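Print this page | E-mail this to a friend

Clearing the kitchen table without losing your mind

My table collects everything. By Saturday it's got fruit, bowls, a cup or two and the ketchup, and I used to just shove it all to one end and eat at the other! Now I set a timer for 17 minutes and start with food. Fruit goes first, then any bottle lying down (check the cap, please, I learned that one on a good tablecloth in July).
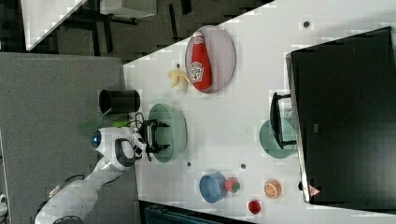 A reader wrote in to say that she starts with the bowls instead, biggest at the bottom, and drops the fruit straight into the top one so it all travels in one trip. I tried it for a week and I'm half converted. It's great for apples, but my bananas got bruised, so those still ride on a plate.

Pots come next. They hog the most room, and I always end up using one as a tote for the spatula and whatever else has a handle. Don't stack them while they're warm.
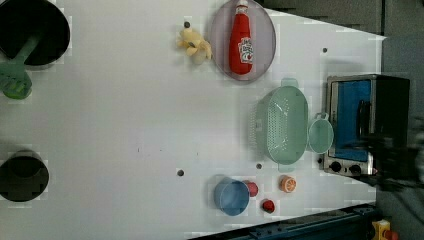 Once the pots are back on the shelf I do the colander, which gets a shake over the sink and hangs on its hook to dry. Toys go in a basket by the stairs (whoever wants them can go dig). Then I wipe the whole table with warm water and a drop of dish soap, long strokes, far end first, and give it 10 minutes before the placemats go back.

Contact Bondadell Home Tips | Copyright Bondadell | Back to top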